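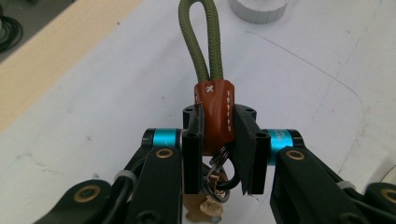

Drondon Travel Water Filter Bottle: is it worth packing?

214 shares | 37 comments

Every maker of a filter bottle says the same thing: drink from any stream, any tap, anywhere. I have sold travel gear long enough to distrust the word "any", and I would sooner you read this page and bought nothing than took the Drondon somewhere it wasn't made for.

So what is it? A soft bottle with a hard cap, and a hollow-fibre filter that screws into the neck. You fill it, squeeze it and drink. It holds 900 ml when filled to the brim, although you won't carry it that full more than once, as it bulges and the cap becomes a pain to line up. Empty, it rolls up small enough for a coat pocket.

What the maker claims

The box says the filter lasts for 1,000 litres. I can't tell you whether that's true and I doubt many buyers will ever find out. The figure assumes clear water and regular rinsing. On a three-week trip along the coast, filling up from silty rivers and hostel tanks, you will notice the flow dropping long before you reach any such number. Aušra Vītola took one through a rainy February in the hills and by the second week was squeezing with both hands for every mouthful. Rinsing it backwards with the supplied syringe helped for a day or so.

The box also says it "removes harmful germs". It is meant for bacteria and the larger parasites. Viruses are a good deal smaller, and there's nothing on the box about those, or in the leaflet either. I asked. The reply was polite and didn't answer the question. If you're heading somewhere with poor drains, carry tablets as well, or boil the water. It won't take out salt, farm chemicals or fuel, so keep it away from harbours and the bottom end of irrigation ditches.

Then there's the taste. The leaflet promises "mountain fresh". Pond water run through this filter tastes like pond water that has been inside a plastic bottle. You get used to it, and a squeeze of lime does more than the filter will.

What we sell

Drondon bottle with filter, cap and syringe, in grey or sand
Spare filter, sold on its own
Kivi carry sleeve, padded, with shoulder strap

I wouldn't bother with the sleeve. It keeps the bottle cool for an hour and takes up more room than the bottle does. The spare filter is a better use of your money if you'll be away for more than a month.

How it compares

The Prustex is heavier and has a rigid body, so it stands up on a bus seat and doesn't split when someone sits on it. It also flows faster when new. Against that, it costs a lot more, and the replacement filters have been hard to get hold of for most of the past year. Aigars Siliņa swears by his. He also has a drawer full of old filters that he bought while he could.

The Pester is the cheap one. We stocked it for a season and had too many back with leaking necks. Perhaps they've sorted that out since, but I'm not going to be the one to test it.

Before you travel

Fill it at home and leave it upside down in the sink overnight. If the neck weeps, send it back to us. Never let a used filter freeze, and that includes the hold of an overnight bus crossing a high pass. The fibres can crack and you can't tell by looking. If in doubt, throw it out and use the spare.

Returns

Unused bottles can come back within 60 days. Filters can't be returned once the seal is broken, for reasons you can probably guess. Faulty bottles are replaced, and we don't ask for the box. Allow eight working days for a replacement to reach you, longer if you're already abroad, and please don't have it sent to a guesthouse you're about to leave.

Page last checked March 25, 2021

37 comments | Share this page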